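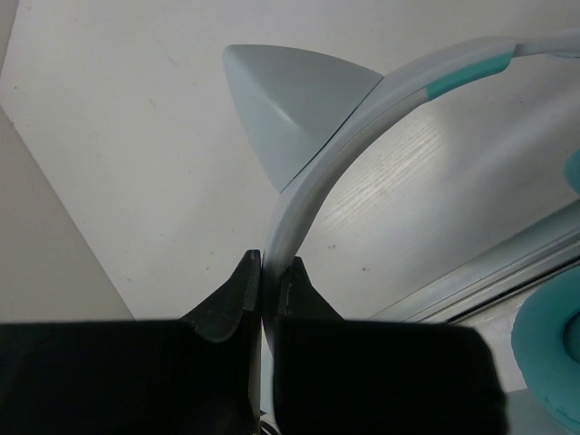 Stop buying headphones for kids as a way to keep the peace. There, said it. Wrote this on a Sunday with the dishwasher going, so bear with me.

We drove to Landow in May. 2 hours up, 2 hours back. Two kids, two pairs of headphones, and I don't think anyone in the back seat said a word before the Otton exit. Lovely and quiet. I enjoyed it for maybe half the trip and then it started to bug me.

When I was small the car was loud. Fights over the window. My dad's terrible radio station. I know all the words to songs I hate, and so does my sister, and we still sing them at each other on the phone. What are mine going to sing? They don't even hear the same song.

Yes, I know. Noise is hard for some kids and headphones are a real help to them. Not talking about that. Leave those kids alone. And a long flight is a long flight, do what you have to.

I mean the rest of us. Dinner at the Samarakoon place on the corner, kid plugged in before the water comes. Grocery store. Waiting for a haircut. Sixty dollars for a pair with a cute shape and everybody gets 33 minutes of not being asked anything. I've done it, I did it last week.

But being asked things is most of the job, isn't it? Why is that truck so tall. Who lives there. Do fish sleep. Dumb questions, half of them, and teh other half I can't answer.

Volume worries people too, and fair enough. Stivum sells a pair with a limit on it and my neighbors swear by them. Fine. Still doesn't get you a conversation.

So our rule now, one way in the car is open ears. Other way they can pick. First try was awful, lots of whining, somebody kicked my seat. Second try we argued over wether a hot dog is a sandwich all the way past Otton. I'd take that again.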